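Section 14. Adding a Hardcover to Your Trelleck Shelf List

1. Open Trelleck and choose Add Title.
2. Type the author and title as printed on the title page. 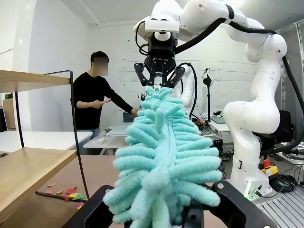 Older bindings need a look before you enter their condition. Dust the top edge first with the book held shut. A fluffy duster with soft looped strands, like the turquoise one, will do. Enter Good, Fair or Poor.

3. Select a format. For a boxed set, enter 2544 in the Set field.

Caution: Changing the format clears the Notes field.

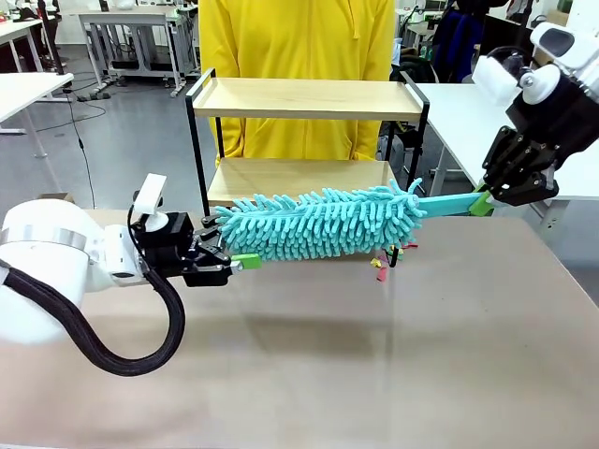
Chenille duster with lime-green handle.

4. Press Save. The title appears under Ramine, the default shelf.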